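Ziston opens its robot room to visitors from Cowie

2/5/21

The Ziston workshop in Dudel opened its doors to the public for one afternoon, and 100 visitors came to see how a robot arm is taught to move small things on a table. Many of them were pupils and parents from Cowie, who made the trip by bus.

The group was received by Mebrat Shiferaw, who leads the training room. She explained that the arm on show has no fingers. It carries a straight rod and does its work by pushing. A visitor says a short sentence, for example "move the blue cube to the green star", and the arm must find the right pieces and slide one toward the other without disturbing the rest. 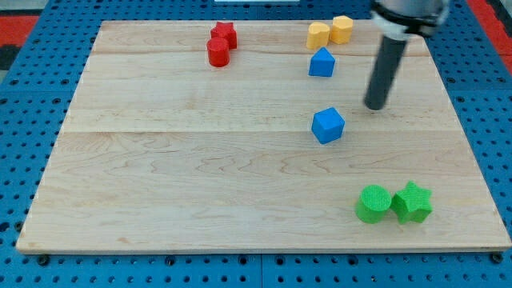
Vol. 18, No. 3

The blocks are simple toys in red, yellow, blue and green, with shapes such as hearts, stars and cylinders. "People expect that pushing is easy," said Ching-wen Kuo, an engineer in the team. "But a block can turn when you touch it on the side, and then the next push must be different. A child learns this very early. For the arm we needed 600 hours of practice."

After the demonstration the visitors could steer the arm themselves with a hand control. Hagos Gebremichael, a teacher of mathematics in Cowie, tried to bring two hearts into a corner of the board and gave up after several minutes - his pupils were faster. He told this newsletter that he would like to use the exercise in his lessons about angles.

There were also questions about jobs. Fasil Tilahun, who is responsible for the project at Ziston, answered that the present work is research and that no product is planned this year. The methods will be tested next at the Nindum warehouse, where small parcels have to be put in order before packing.

A second open afternoon is planned in May. Places are limited and schools should write to the workshop office in advance. Visitors under 12 must come with an adult.

Text: Berhanu Wubshet

18 shares - 3 comments

Recent items
New bus stop at the Dudel workshops
Nindum warehouse extends its opening hours
Cowie pupils build a weather station
Evening course in basic electronics: places still free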